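The Last Save Point

The shop in Brarnell still had its sign up, though the letters had faded so much that you had to know it said Ackroyd Games before you could read it. I had known since I was nine. I used to stand outside on the pavement with my coat buttoned up wrong and my nose almost on the glass, looking at the boxes, and my grandmother would let me have exactly as long as it took her to buy stamps next door, which, because she liked a chat, was usually a good long while.

I went back in September, the year I turned forty, to clear out her flat. It was slow going. She had kept every birthday card anybody ever sent her, and a drawer of string, and at the back of the airing cupboard, wrapped in a bath towel that I remembered from seaside holidays, she had kept my old console.

I sat down on the landing with it in my lap, feeling rather silly about how pleased I was. The controller was there too, its lead wound up neatly and fastened with a rubber band that fell to bits when I touched it. And in the slot, where I must have left it, was Kirnia.

You may not remember Kirnia. It wasn't one of the famous ones, and the reviews, such as they were, said it was slow. You were a ferryman on a long grey lake, and you took people across, and sometimes they told you things. There was a tower at the far end that you were meant to reach, and there were rules about the wind that I never properly understood. I played it for one whole winter while I was off school with my chest, under a quilt on her settee, and she sat beside me with her knitting and asked questions.

"Who's that one, then?" she would say.

"He's a miller. He wants to go to Bernum."

"What does he want to go there for?"

"It doesn't say, Gran."

"Well, you should ask him. He might have a daughter there."

It was no good telling her that you couldn't ask him. She thought it was poor manners to row a man all that way and not take an interest. So I made up the answers for her, and by the end of that winter every passenger had a trade and a family and usually a bad knee, and I'm fairly sure I was happier than I have been at any time since - and I say that as someone who has been quite happy, on the whole.
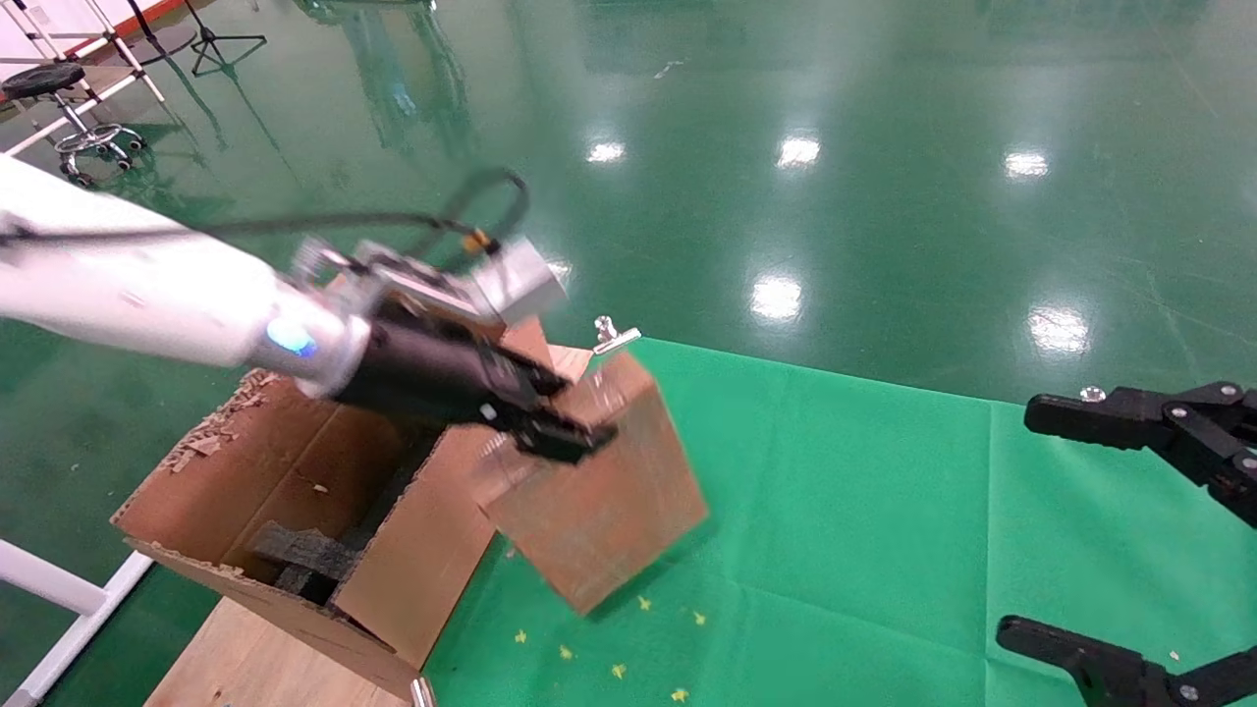 White arm, brown block, green mat.

I carried the console into the front room. Her television was far too new for it, of course, and I had to walk down to the hardware shop for an adaptor, and then walk back again because I had bought the wrong one. The young man behind the counter was very kind about it. He asked what I was playing, and when I told him he nodded politely in the way people do when you mention a cousin they've never met.

It was getting on for teatime when I finally had it all plugged in. I put the kettle on first, as she would have done, and found the good biscuits, which were well past their date but perfectly all right, and then I pressed the switch and waited.

The picture rolled twice and settled. There was the lake. There was that little tune, four notes up and three notes down, which I had been humming over the washing-up for thirty years without once wondering where I'd got it from. And there was the menu, with its list of saved games, and I leaned forward so quickly that I put my elbow in the biscuits.

I had expected one. The game had room for two, but I had only ever used the first, because I was a careful child and didn't like to start things over. Mine was there, with my name spelt in capitals and 330 crossings beside it. I had been so proud of that number. I had written it on the inside of my school bag. 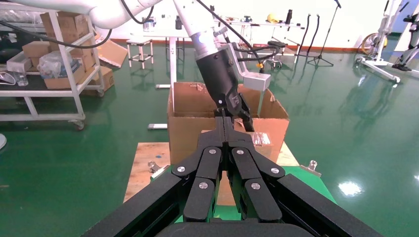 Underneath it was another. It said GRAN, and the number beside it was 3,431.

I looked at that for some time. My tea went cold and I drank it anyway. I tried to work it out, the way you do, so many crossings to an evening and so many evenings to a year, and I soon gave up, because whichever way I did it she must have gone on playing long after I had got well and gone home, and grown up, and moved to a city with a railway station and started ringing her on alternate weekends. She never said a word about it. She used to tell me she had been pottering.

I chose her game. It seemed a little like opening someone's post, and I very nearly didn't, but the kettle was still ticking as it cooled and the lamp was on, and it felt as though she might come through from the kitchen and say, well, get on with it, then.

The boat was at Bernum, tied up at the jetty. She had never gone near the tower. I could tell from the map, where the whole of the far end of the lake was still blank, while the near end was so worn over with little dotted lines, back and forth and back and forth, that the water had gone almost white. She hadn't been trying to win it. She had simply been taking people where they wanted to go.

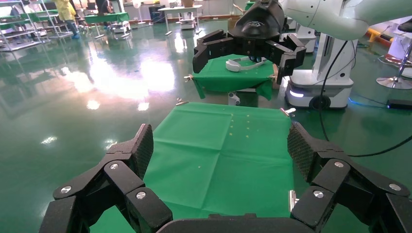

There was somebody waiting on the jetty. It was the miller, in his flat hat, shifting from foot to foot the way he always did. I brought the boat alongside and he stepped down into it, and the words came up along the bottom of the screen, one letter at a time, in that blocky yellow writing.

HOME, PLEASE, FERRYMAN.

"Right you are," I said, out loud, to an empty flat. "And how was your daughter?"

It didn't say. So I told him what I thought she might have been up to, and the new baby, and the trouble they'd been having with the roof, and I pushed off from the jetty and turned us round into the wind.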